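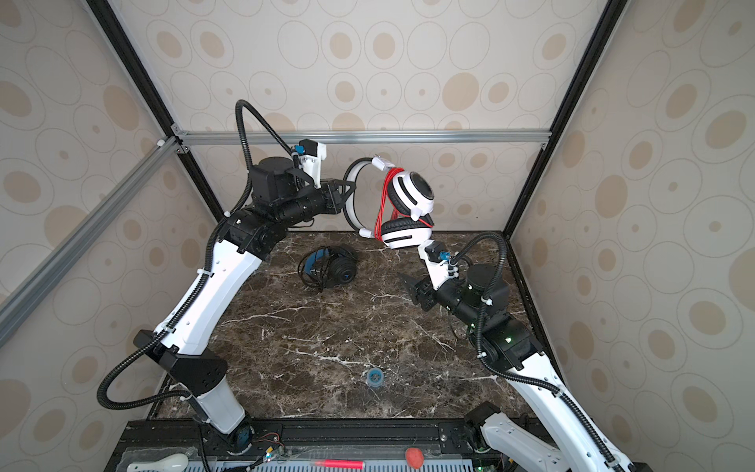
## Lista de revisión del software - celda bimanual Stoveo, tarea "auriculares"

Se repasa antes de cada tanda de pruebas y siempre que alguien cambie la versión del planificador. Si un punto no se cumple, dejadlo sin marcar y escribid debajo qué habéis visto, aunque parezca una tontería. Los comentarios son míos salvo donde pone Đạt.

### 1. Arranque y control

- [x] Los dos controladores cargan la misma versión de Skovurau.
- [x] Límites de par activos en ambos brazos antes de habilitar el movimiento.
- [x] La parada por software detiene los dos brazos a la vez, lanzada desde cualquiera de las dos consolas.
- [ ] El registro de eventos guarda la marca de tiempo del brazo derecho.

*Comentario:* el registro sigue perdiendo la primera marca después de un reinicio en frío. Ya lo apunté en julio y lo vuelvo a apuntar con todo el cariño del mundo. Se abre la incidencia 694 y, mientras tanto, arrancad el registro a mano.

### 2. Percepción

- [x] Calibración mano-ojo cargada en los dos brazos.
- [x] La segmentación separa la diadema blanca de los auriculares negros de diadema azul que quedan sobre el mármol.
- [ ] El cable rojo en espiral sale etiquetado como cable.

*Comentario:* cuando el cable cuelga por delante de las almohadillas, el modelo lo reparte entre las dos clases y la máscara parpadea bastante. El papel de óvalos de las paredes, que tanto me preocupaba, no ha dado ni un falso positivo - me alegro mucho, porque a Đạt le costó lo suyo convencerme de dejarlo.

*Đạt Hầu:* he reentrenado con 3.000 recortes nuevos de cables. Está en la rama de Ďurica, probadla con calma y contadme.

### 3. Planificación a dos brazos

- [x] Comprobación de colisiones entre antebrazos con el margen nuevo.
- [x] Los tubos corrugados de ambos brazos figuran en el modelo de colisión.
- [x] El rotulador rojo, la bola y el rollo de cinta azul aparecen en el mapa de obstáculos.
- [ ] El plan de retirada se calcula antes de cerrar la segunda pinza.

*Comentario:* el último punto falla si la muñeca derecha llega muy pegada a los auriculares. El planificador agota sus 599 iteraciones y devuelve el plan anterior sin avisar, cosa que no me gusta nada. Arnout Hoekstra propone que devuelva un error y se quede quieto, y yo le doy la razón. Hasta que esté hecho, velocidad reducida en toda la fase de entrega, por favor.

### 4. Cierre

- [x] Configuración guardada en el repositorio de Clullgate con la etiqueta 102.
- [x] Brazos deshabilitados desde el software antes de entrar en la celda.
- [ ] Incidencias abiertas asignadas a alguien con nombre y apellido.

*Comentario:* falta asignar la del planificador. Arnout, si te la quedas tú, pon tu nombre aquí mismo y marca la casilla.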